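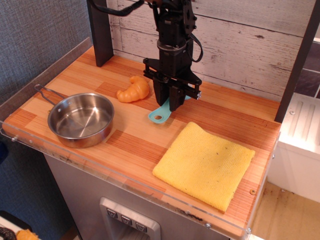 拼色木条台面，透明亚克力护边。台上：不锈钢小奶锅、浅蓝绿色塑料铲、黄色毛巾方巾、可颂玩具。

Tipoki 过家家厨房台面套装

品牌：Vineo
系列：Tipoki
货号：TP-267
适合：幼儿园角色区、亲子餐厅、家里客厅一角
状态：现货，Gindcombe 仓发
页面更新：2024年11月25日

先说重点

这一页卖的是台面加小物件，柜体另拍。之前有客人收到以后问下面的柜子呢，没有柜子，柜子在 Ollance 那一页。已经有矮柜的直接买台面就行，尺寸对得上就能放。

台面

木条拼的，砧板那种拼法，窄条，一条一条颜色不一样，蜜色、偏橙的、红棕的都有。每块台面颜色排列都不同，没法挑，也没法跟图片一模一样。想要颜色深一点可以备注，仓库尽量，不保证。

表面上过油，出厂前一遍。收到以后建议自己再上一遍，食品级矿物油，薄薄一层，放一晚上再用。平时湿布拧干擦，擦完别让水积着。不要用钢丝球。不要用酒精大面积擦，油会掉，颜色发白。

台面角上有个小圆孔，穿线或者穿挂绳用，不用的话配了木塞，在配件袋里。木塞很小，三岁以下的孩子用请大人收起来。

护边

透明亚克力，沿台面边上装，螺丝固定。挡东西用的，小锅小铲子不容易滚下去。孩子趴上去是不行的，不承重，这个客服每天都在讲。

亚克力会有细划痕，用久了一定有，尤其上沿。也容易吸灰，冬天更明显。软布加清水，别用厨房纸干擦，越擦越花。出厂两面有保护膜，撕掉再装，装完再撕就很难撕干净了，螺丝下面会压着一圈。

护边单独可以补，115元一套，含螺丝。

小奶锅

不锈钢，里面抛光，很亮，照得出东西。锅口卷边，不割手。把手是细金属丝弯成的一个圈，轻，小孩一只手能拎。

是玩具锅，不要上灶。电磁炉也不要。有家长说加热过一次没事，我们还是不建议，把手会烫。

洗：洗洁精加海绵，冲干净马上擦干，不然里面有水印。水印用白醋擦一下就没了。

铲子

塑料的，浅蓝绿色，铲头宽，柄尾有圆孔，可以挂。孔径配我们家的小挂钩刚好，别家的挂钩要自己量一下。

颜色批次之间有一点差，有的偏绿，有的偏蓝，不算质量问题。

不耐高温，开水别泡。洗碗机也不要放，放过的都弯了。

可颂

橙色，弯弯的，有一节一节的纹路。过家家用，不能吃（真的有人问）。孩子爱往嘴里放的，每次玩完擦一遍。

可颂卖得最快，补货在二月。套装里的这一个照发，单买的要等。想换别的面包可以备注，有吐司和小圆包，换了不补差价也不退差价。

黄毛巾

毛圈布，折起来差不多是个方块，铺在台面上刚好垫锅。吸水。第一次洗会掉毛，跟深色衣服分开。洗几次以后边上会有点歪，正常的，要平整的话趁湿拉一下再晾。

毛圈容易粘小碎屑，抖一抖，或者用粘毛滚筒过一遍。别用柔顺剂，用了就不吸水了。

套装里有什么

台面，带护边
小奶锅
铲子
可颂
黄毛巾
配件袋（木塞、备用螺丝2颗、内六角扳手）

价格

整套 267元，包邮，偏远地区补运费，拍之前问客服。
幼儿园一次拿得多的，联系 Coralie Pomare，有单独的报价单，开票也找她。

安装

台面放平，先不要拧护边。把四周位置比好，再上螺丝，每颗先带两三圈，全部带上以后再拧紧。一上来就拧死一颗，后面的孔就对不上了。亚克力脆，手拧到不动就停，不要用电钻。

一个人可以装，两个人快一点。

台面跟柜子之间建议垫防滑垫，我们不送，五金店就有。地面不平的先垫柜脚，台面斜了小锅会自己滑。

收纳建议

Zoi Alexiou 老师班里的做法，我们觉得不错，抄过来：台面上只留一口锅、一把铲、一块毛巾，食物每次拿一种出来，其他的放篮子里。东西少，孩子反而玩得久，收拾也快。毛巾的位置固定，收的时候先放毛巾，再放锅，小朋友记得住。

篮子不在套装里。

常见的几个问题

能放室外吗？
不建议。木头晒了会裂，淋雨会翘。阳台有顶的可以，别直晒。

台面有味道？
刚拆的时候有一点油味，通风放两天。过了还有，拍照联系客服。

木条之间有细缝？
冬天开暖气容易出现，上一遍油会好一些。缝宽到能插进硬币的，我们换。

毛巾能不能换颜色？
暂时只有黄的。灰色做过，停了。

锅能单买吗？
可以，铲子也可以，在 Tipoki 配件那页。毛巾单买不划算，运费比毛巾贵。

售后

签收后尽快拆箱检查，护边有裂的当天拍照发来，直接补发，不用寄回。台面有磕碰的，要连外箱一起拍，纸箱先别扔，没有箱子的照片物流那边不认。
质保2年，管台面开胶和变形，不管划痕、水渍、油没上好发白。锅和铲子正常磨损不在质保里。
退货要原包装，已经上过油的台面不能退，请看清楚再上油。

客服在线时间看店铺首页。留言都会回，赶上发货忙的时候会慢一点，请别重复催，重复留言系统会把你派到最后面。

同系列：Tipoki 小水槽 / Tipoki 挂钩条 / Ollance 矮柜（与本台面配套）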